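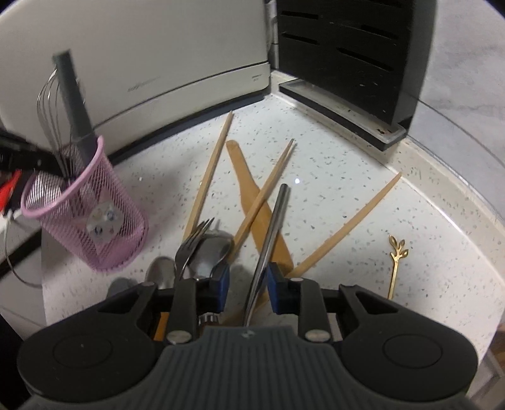

Ticket 377: Utensil job, long steel pieces rejected at upload

Site: Naninmont, staff kitchen counter
Product: Kokent hand-held grippers, pair
Opened: 18 Mar 2020
Priority: normal
Status: solved, one follow-up open

Problem as reported

We do the utensil job with the hand grippers on the break kitchen counter. Pick a piece up, put it in the pink mesh cup, repeat. The recordings go to Sornville, where the arm in the dish room learns from them. Since the February update the upload page rejects a lot of our takes with "grip width unclear". Chopsticks and the wooden spatula go through fine. Shiny steel handles are the worst, especially when they lie across something wooden. We really like this job (it beats hand-sorting trays by a mile!) and would love to get back to full speed.

Log

Entry 1, support
Thanks for the clear write-up! Please run the width check from the menu on each gripper: fully open, fully closed, fully open again. Send the two readings.

Entry 2, Naninmont
Left unit reads 0 closed. Right unit reads 3 closed. Both open all the way. We wiped the blue pads with a damp cloth, let them dry and ran it again, same numbers.

Entry 3, support
A 3 on the right is too high. The limit is 1. Under Settings, Width, choose Reset zero with the jaws held closed for 10 seconds. Squeeze normally. If you squeeze hard the pads flatten and the zero lands in the wrong place.

Entry 4, Naninmont
Done, right unit now reads 0. Recorded 18 takes with steel pieces only. 14 accepted, 4 rejected. Big improvement already! The four bad ones were all spoons or handles lying on top of another utensil.

Entry 5, support
Great progress. We went through the four rejected takes with Omerović, who look after the upload checker. The new version wants the pads to stay open and still for a moment over the piece before closing. On an overlap most people go in fast and scoop. Try this:
1. Bring the jaws over the piece with the pads on either side of it.
2. Pause for one slow breath.
3. Close, lift straight up, and only then turn toward the cup.
Leave the counter messy. The arm in Sornville gets messy trays, so please don't line things up for it.

Entry 6, Naninmont
Pausing works. Second batch all accepted. We also had a go with both grippers at the same time, one at the cup and one by the loose pieces on the right.

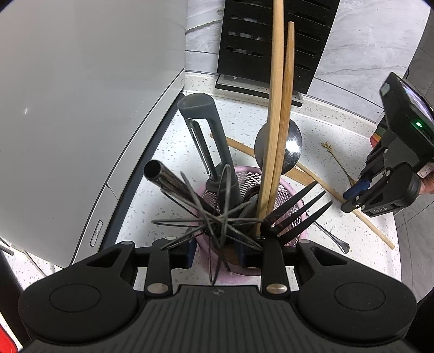

Both grippers at the counter, with one at the pink holder. Whisk in front, loose chopstick to the right.

Entry 7, Naninmont
One question from the early shift. When the cup is this full, do we empty it or keep adding? The whisk catches on everything. Also, people here want to know what happens to the sorting rota once the arm takes over. Two of us have asked to stay on recording, it's the best part of the week.

Entry 8, support
Keep adding until a piece won't stand up by itself, then empty the cup and mark the take "reset". Whisk tangles are useful, so send those too!
On the rota: Sornville kept the same number of people on shift. Wet tray sorting went down to one short slot a day, and those hours moved to recording and to checking what the arm puts in the wrong place. Anyone who has recorded can sign up for checking. Your site lead has the form.

Entry 9, Naninmont
Form found, three names on it. Counter now stands at 3,000 accepted takes for the site, and there was cake.

Resolution

Right gripper zero was off after the February update. Reset zero, then pause with open pads before closing on overlapping pieces.

Follow-up, open

Add a reminder on the gripper screen to run the width check after each update. With Kokent.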